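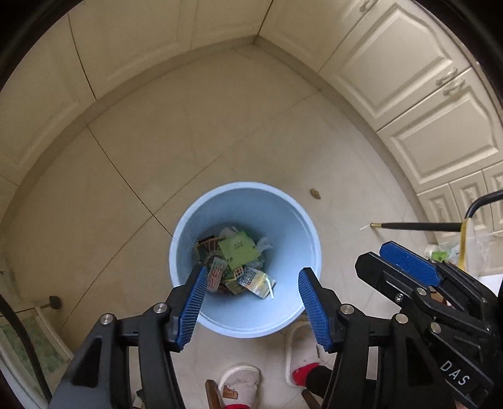
What did we want to find out?

How much of a household's rubbish could be kept out of the general bin if the kitchen was set up a bit differently. We stuck to the kitchen and left out the rest of the house — bathroom and bedroom waste was too hard to get people to weigh.

Background

Group project for the Waste and Households unit, Drormont campus. Report due August 17, 2018. We picked kitchens as everybody has one and the gear is cheap. Kitchen scales, a notebook, gloves. Price Street share houses plus a few flats up at Skalside. Total budget was $70, most of it went on gloves and bin liners.

Method

Each household weighed the kitchen bin every night before emptying it. 30 days. Written on a sheet stuck to the fridge. Two kinds of waste only:

Food scraps — peelings, outer leaves, leftovers, tea bags.
Packaging — wrappers, packets, drink cartons, straws, tissue, anything else dry.

We first tried splitting plastic from paper but gave up after the pilot. Drink cartons are layers of both and so are a lot of snack wrappers. Too many arguments at the scales, so it all went down as packaging.

No lids, no pedal bins. We asked for a plain open bin in every kitchen so the set-up was the same. Small round one is fine. Liner optional, but write down if you used one, as the weight has to come off.

What we noticed

Packaging is big but light. A bin can look half full of wrappers and hardly move the scales. Scraps are the other way round, a few handfuls of peelings weigh more than a weeks worth of packets. Heaviest single night was 1,255 g, pumpkin soup, nearly all skin and seeds. On nights with takeaway the food weight dropped right off and the packaging went up, but never by the same amount.

Where the bin sits matters more than we thought it would. People drop things in whatever is closest. If they chop at the counter and the bin is across the room the scraps sit in the sink strainer until somebody gets sick of it. Several houses ended up shifting the bin during the month and we let them, but they had to note the day.

Kitchen layout, one of the flats

Compact L-shaped kitchen, cream cabinets, sink under the window. Chopping board lives up against the wall next to the sink, kettle and bowls further along, then the cooking end with the wok. Bin is out on the tiles next to the little round table, with green vegetable scraps in it. We would trial a scraps tub right beside the sink in a layout like this one. Plenty of light there too, so it's a nice spot to prep. 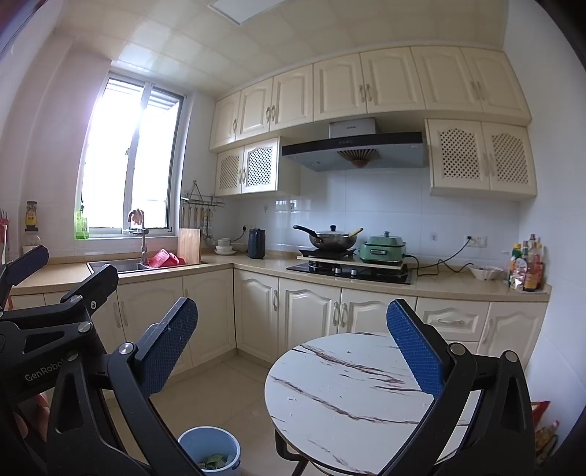 Problems with the data

Missed nights. Some sheets have gaps and a couple of entries are clearly guesses (800 g written three nights in a row, same pen). Left them in but marked them. Scales differ between houses, we didnt calibrate. One sheet got wet and the last few lines can't be read.

Winter only as well. More soup and roast veg, less salad and fruit. Should be repeated when it warms up.

What we'd do next

Likell kitchen caddies, the small ones, on loan in September. One per house, kept by the chopping board. Same sheet on the fridge, extra column for the caddy. Compare the bin weight before and after. Also want to ask where the scraps go from there — garden compost, council green bin or worm farm — as not every flat has somewhere to put them.

Raw sheets are in the appendix folder, scanned, not in order yet.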